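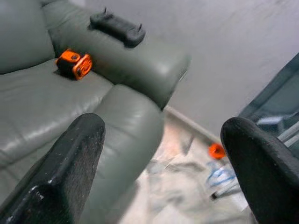

What must the wrist camera show before a student team may begin a recorded pick attempt?

Both fingertips and the whole of the target object, with the object on a surface the team has already entered on its sheet. If either fingertip is out of view, the attempt is restarted and the earlier one is struck from the log in ink, with initials.

Laboratory notebook, Student Manipulation Project
Entry for September, week 4
Kept by Margit Bråten. Second reader: Anas Shawky.

Purpose of the session

The session was held to establish whether the two student teams, Drulov and Suvotik, could run the household pickup task from start to finish without staff taking over the controls. The task is the one set for the Sjöberg round in the spring. A team moves the arm to a piece of living room furniture, takes up one small object, and places it in the return bin. Teleoperation only at this stage. Autonomous runs will not be considered until both teams have passed the safety check on the stop procedure.

Present: four students from Drulov, three from Suvotik, A. Shawky and the undersigned. Started at 2:15 p.m.

Preparation

The controller was started from cold and the joint offsets were compared with the values from the previous entry. Joint 4 was out by slightly more than is allowed and was set again. The gripper was opened and closed through nine full cycles before it was handed to the students. No sticking was heard on this occasion.

The fingertips show wear. The surface is scuffed, and pale specks can be seen in the wrist view along the beveled edge of the left finger. I do not regard this as a reason to replace the pair before the next session. Students had asked whether the specks would confuse the object detector. Anas considers it unlikely at the present threshold, but he has asked that a short recording with the gripper empty be saved at the start of each session so that the question can be settled later. This has been added to the opening checklist as step 6. The former step 6 becomes step 7, and so on.

Leather seating is the surface the teams know least well. All practice before the summer was done on the flat table, and the difference is considerable. The seat cushion gives under load and the sheen on the leather moves as the camera moves. Both teams were reminded that contact with the cushion is permitted and that pressing into it is not. The force limit was set to 80 percent of the table value for the whole session.

Target for the day: the orange-and-black block, upright on the seat, close to the inner corner where seat, armrest and back come together. The corner position is the hardest of the positions in the task book and was chosen for that reason.

Runs, team Drulov

Run 1. Approach over the armrest. The operator came in too high and lost sight of the block behind the left finger. Stopped by the operator at her own decision, correctly. No contact.

Run 2. Same approach, lower. Left finger touched the armrest. Force limit not reached. The operator backed out along the same path, as taught, and tried once more within the time allowed. The block was gripped by its upper part and tipped on lifting. Dropped onto the cushion. Scored as a miss.

Run 3. The team asked for two minutes to confer and this was granted. They decided to turn the wrist a quarter turn before descending, so that the fingers would close along the line of the armrest. This gave more room on the backrest side. Gripped, lifted, carried, placed. The time was not taken because the student at the clock was watching the arm. I have spoken to the team on this point. The run is entered as successful and untimed.

Run 4. Repeat of run 3 with a different operator. Successful. The descent was slow and well judged.

Runs, team Suvotik

Run 1. The team had watched Drulov and adopted the quarter turn at once. This is allowed under the rules of the practice period. The block was gripped cleanly but the operator lifted before the gripper reported closed. The block slipped out at low height. Miss.

Run 2. Stopped by Anas. The elbow was approaching the edge of the permitted area and the operator had not noticed, being occupied with the camera view. The stop was clean. The second student at the station is supposed to watch the arm itself and call out its position. On this run both students were looking at the screen. The run was discussed with the whole group before work continued.

Run 3. Successful, with proper calling from the second student throughout.

Run 4. Not run. The network link to the controller was lost during setup and came back after a restart of the switch. By that time the students had to leave for the bus.

Observations

1. The quarter turn should go into the team handbook as a recommended approach for inside corners. I have asked Drulov to write the paragraph themselves and to include a drawing. The paragraph is to carry the name of the student who proposed it.

2. Both teams place too much trust in the wrist view. It shows what is between the fingers very well and tells the operator very little about the elbow. We have said this at each session since the beginning of the term. I propose that for the next session the screen be covered for the first part of each approach, until the gripper is above the seat, so that students are obliged to look at the arm. Anas agrees in part. He would prefer a second screen with a side view, as this is what the teams will have at Sjöberg. Not decided.

3. Lifting before the closed signal has now been seen in both teams. The signal is a small text field in the corner of the operator panel and is easy to miss. A student from Suvotik has offered to add a tone. The offer was accepted on the condition that the change is made on a separate copy of the software and reviewed before it is used with the arm powered.

4. The block is a suitable object. Its bright orange faces are found by the detector without difficulty against the gray-green leather. The black sections between them are less reliable, and the detected outline is sometimes drawn too small in consequence. Anas will label a further set by hand.

5. The small orange object on the floor by the baseboard was proposed by Suvotik as a second target. I have declined this for the present. Floor pickups require the lower workspace limit to be changed, and that change has not been tested with the white sheet on the floor. The sheet wrinkles easily and a fingertip could catch in a fold.

Data

The session log holds 1219 lines after the empty-gripper recording was removed from the count. It has been saved to the shared drive in the Ilenia folder under the session number, with one subfolder for each team. The run sheets were scanned and the paper copies are in the binder. The sheet for Drulov run 3 has a blank in the time column and this is to be left blank. It should not be filled in by estimate.

Both teams filled in their own run sheets this time. The quality is uneven. Suvotik writes full sentences and gives the reason for each stop. Drulov writes single words, and on run 2 the word was "bad". I returned the sheet and asked for a description that a person who was absent could follow. The second version was good and has been clipped to the first.

Battery of the handheld stop: almost half at the end of the session. To be charged overnight before every session from now on, regardless of the reading.

Matters carried forward

– Repeat joint 4 offset check. If it has moved again, the arm is not to be used by students until the cause is known.
– Suvotik is owed one run. They will go first next time.
– Time keeping to be given to a student who is not on the operating team.
– Decision on covered screen or side view. Margit and Anas to settle this before the students arrive.
– Drulov to deliver the handbook paragraph and drawing.
– Order spare fingertip pads. Two pairs. The supplier's form asks for a project code, and the code on last year's form is no longer valid. Ask the office.

Session closed 4:50 p.m. Arm parked, power off at the wall, stop button left pressed in.

M. Bråten

Note by second reader: Read and agreed, except under observation 2. A covered screen would train a habit the students cannot use at the event, where the screen is on from the first second. I would support it for one session as an exercise if the runs are not scored. Regarding joint 4, I compared the offset with the two entries before the summer and the drift is in the same direction each time. I would like to look at the mounting bolts before we blame the encoder. – A. Shawky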